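Does Feedback Training Change Anything?

Shona Sheehan spent nine years running leadership workshops before she began to doubt them. At Ustari, where she now manages a team of 20, she has dropped the popular feedback models altogether.

"People learned the script," she says. "They came back on Thursday and said the script at each other."

I asked whether that was the fault of the model or the managers. She shrugged. "Sell a thing to 400 managers and it had better work for ordinary ones."
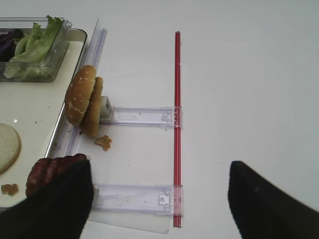

What she does instead

Her replacement is plain: one comment, on one piece of work, the same day. I pointed out that this sounds like a model too. "Fine, but I'm not charging for it," she said.

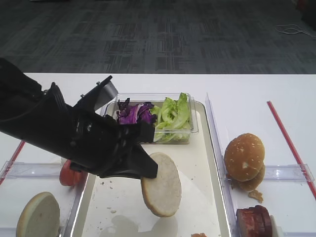 Sheehan's main complaint is that feedback comes too late and too vague to use. "Be more careful" is her least favorite phrase. Take a bun half held by its upper edge over a tray: "You can tell someone to hold it lower, or by the sides. They can try that. What can they try with 'careful'?" I liked the point, though I'm not sure it stretches to a budget meeting.

She has no figures to show her way works better. Her deputy, Fergus Cairns, thinks it does, but he also reports to her.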